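## 4. Receiving and storing liquid condiments

This section applies to all kitchens operating under the Citdale shared-use licence. The kitchen supervisor is responsible for its application on every shift.

1. Record each delivery in the Trutik stock register before it leaves the receiving bench.
2. Write the month of opening on the label – for example, May.
3. Decant only into clean, dry glassware. Do not top up a part-used vessel.

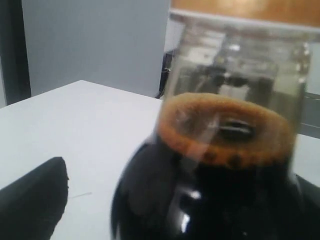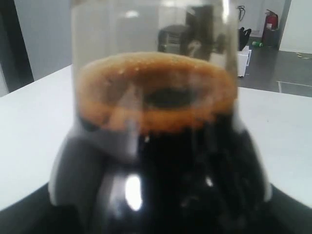
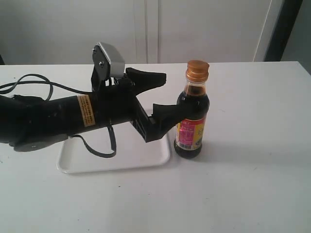
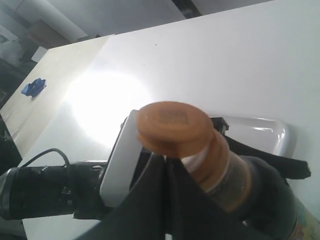
*Section 4 · 1 min read*

4. Wipe the neck and thread of each bottle before replacing the cap.
5. Store glass on the lower shelves, no higher than 900 mm above the floor.
6. Discard decanted sauces after 14 days, or earlier if the colour or odour has changed.

**Caution:** Wash glass decanters by hand at 40 to 50 °C. Do not place hot glass on a cold bench.

**Note:** Soy sauce may contain wheat. Allergen labels must be transferred to the new vessel at the time of decanting.

Requests to vary these steps are to be made in writing to Pushpa Tripathi, Food Safety, Ziltville office.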